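Print this page | E-mail this article

We use cookies to remember your settings and to see which sections get read. By staying on this page you accept this.

4. What happened when we let people fix their own hours

5 April 2021

I'll start this section with the part I got wrong, since it shaped everything we did later. When we set up the time-tracking trial at the Drondcombe site, I was sure the main problem would be forgotten clock-outs. I'd worked shift jobs myself, and I forgot to clock out all the time. So I built the first round of the study on that idea: if people forget, remind them, and the timesheets will come out clean.

They didn't. The reminders helped a bit, but the supervisors still spent their Monday mornings repairing entries, and most of what they were repairing had nothing to do with forgetting. People had clocked into the wrong activity, or they'd been moved to another job halfway through the shift and nobody had told the software. Some had taken a late break that the system put down as an early finish. The record was complete and it was wrong, and a reminder can't do a thing about that.

So for the second round we changed the question. Who should be allowed to correct a time entry, and what should the correction look like once it's made? We had two sites willing to go along with this, Drondcombe and the smaller one at Amaral, and they already ran the same tracker (Perix, in the plain version with no payroll add-on). That was lucky for us. We only had to change the permissions and the wording on a few screens.

4.1 The setup

At Drondcombe we left things the way they were. An employee who spotted a mistake told the supervisor, by whatever route they liked, and the supervisor opened the entry and changed it. At Amaral, employees could open their own entry and propose a change, with a short reason typed into a box. The supervisor then approved it or sent it back. The old entry stayed visible under the new one, crossed out, so both sides could see what had moved.

I should say a little about that crossed-out line, because we argued over it more than over anything else in the design. My first draft hid the old entry behind a "history" link. It looked cleaner. But when I tried it on a handful of supervisors before the trial, they kept clicking through to check, every single time, and they got annoyed with the extra click. Leaving the old entry in plain view was uglier and faster. We went with ugly.

The reason box was another fight. I wanted a free text field. A colleague wanted a drop-down list with fixed reasons so that we could sort them afterward without reading anything (a fair wish, given who would be doing the reading). We ended up with free text and a limit of 300 characters – long enough for a real explanation, short enough that you could read it on a phone while walking down a hallway. I still think that was right, although I did regret it during coding week.

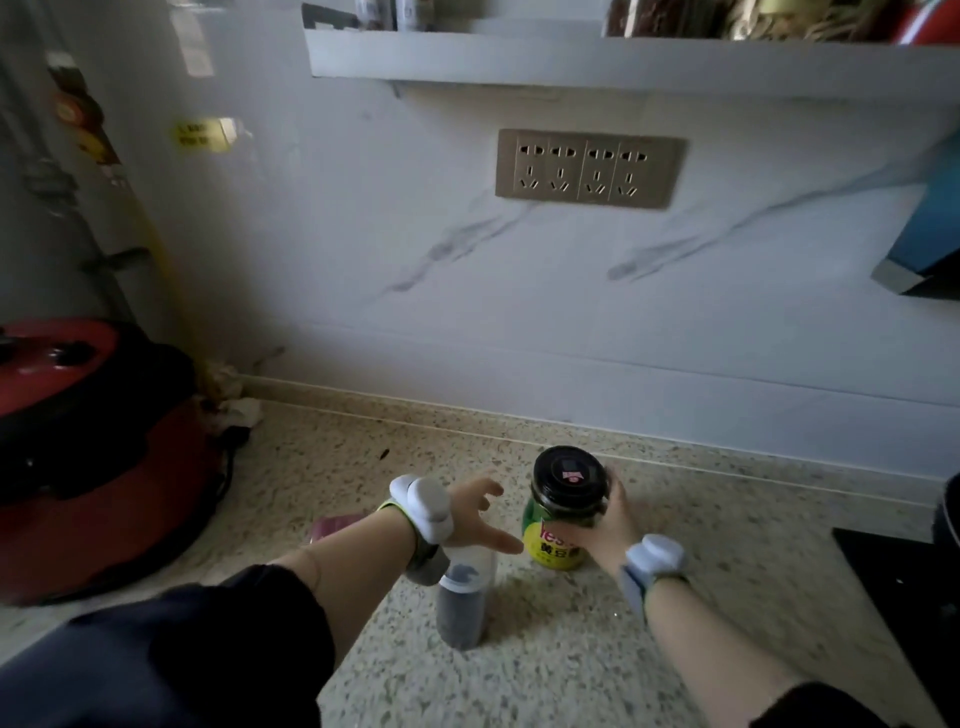
The trial ran for six weeks at each site. We collected every correction in that period, along with who made it, how long after the shift it was made, and whether the supervisor changed anything further. We also talked to 25 employees and supervisors across the two sites, mostly in short chats on breaks, and a few longer ones by phone. I took notes by hand. None of those chats were recorded, so when I report what somebody told us I'm giving you the gist and not a quotation.

4.2 How fast the corrections came in

Let me take speed first. At Amaral, where people could propose their own changes, corrections tended to come in on the same day, often within the last few minutes of a shift. You could more or less see people checking their entry on the way out, noticing it was off, and fixing it right there. At Drondcombe they came in clumps. There was a big one on the morning before the hours went to payroll and a second, smaller one right after pay slips went out, when people saw the number and got upset.

Now, I don't want to oversell this. The sites are different in ways we couldn't control. Amaral has a younger crew and nearly everyone there already had the app on a phone, while at Drondcombe a lot of people only ever used the shared tablet by the door. If you can only see your hours on a tablet with a line of coworkers behind you, you're not going to stand there and study them! So part of what looks like an effect of permissions may just be an effect of having a quiet minute to look.

We tried to get at this by looking only at the Drondcombe employees who did use their phones. They noticed mistakes sooner than the tablet people did, going by what they told us, but they still didn't report them any sooner. Several of them said they saved things up. One small mistake didn't seem worth bothering the supervisor over, so they waited until they had two or three, and by then they weren't sure of the details anymore. I find that pretty convincing. Asking for a favor has a cost, even a tiny one, and people bundle their favors.

4.3 Did people cheat?

This is the question everyone asks me, usually before I've finished explaining the study. Managers at both sites asked it too. If you let employees edit their own hours, won't the hours creep up?

We didn't see it. The proposed changes at Amaral went both ways, up and down, and a good share of them didn't touch the total at all. They moved time from one activity to another. That kind of correction is worth nothing to the person making it, and people made it anyway, which surprised me more than anything else in the data. When I asked why, the answers were all versions of the same thing: it bugged them to see it wrong.

Having said that, every proposal had to be approved, and everyone knew it. I can't tell you what would've happened without the approval step, and I'd be careful about anybody who claims to know from a study like ours. A supervisor who waves everything through is close to having no approval step at all, and we did have one who worked that way. The entries on that team looked about like the others. It's one team, though, so please don't hang much on it.

What did creep up was the writing. The reason boxes started out short ("wrong job," "forgot lunch") and got longer as the weeks went on. Some turned into small messages to the supervisor with nothing to do with hours – a broken scanner, a shift swap somebody wanted, a complaint about the schedule. I hadn't planned for that at all. The box was the only place in the whole tool where an employee could write a sentence to somebody, so they used it.

4.4 The supervisors' side

The Amaral supervisors liked the new routine better by the end, but they didn't like it at the beginning. In the first days they felt they were being handed more work, and in a way they were: a queue of little approvals, where before there had been a few vague requests in the hallway. The queue was honest work you could see. The hallway requests had been easy to forget, and a few supervisors admitted that they had forgotten plenty of them.

What turned it around, as far as I can tell, was batch approval. Partway through, we switched on a setting that let a supervisor tick off several proposals at once. I'd been against it. I worried it would turn the whole thing into a rubber stamp. The send-backs did drop a little after that, so I may have had a point, but the supervisors were so much happier that I lost the argument and stopped having it.

At Drondcombe the picture was flatter. The supervisors there didn't complain much about corrections because they'd always done them that way. Only when I sat next to one of them on a payroll morning did I see how much of it ran on memory. There'd be a sticky note, a half-remembered talk by the lockers, a text message that said "Thursday was wrong" and nothing else. The supervisor would sit there and rebuild somebody's Thursday from scraps. The entries that came out looked perfectly tidy in the export, with no sign of any of this, and I had been treating that same export as solid data in the first round.

4.5 Things I'd do differently

I'd swap the sites halfway through, for a start. We meant to, and then the schedule at Drondcombe changed and there was no room for it. A third site, Wumotari, has agreed to run both versions one after the other beginning in October, on the same crew, and that should take care of the phone and tablet problem at least.

I'd also ask about pay slips from day one. We only learned about the second clump of corrections when it showed up in the logs, and by that time the people who'd been upset had calmed down and couldn't tell us much. And I'd give employees a separate place to leave a note, so that the reason box can go back to holding reasons. The Wumotari version has one. The supervisors there have already asked who is supposed to read it, and we're still working that out with them.

Print this page | E-mail this article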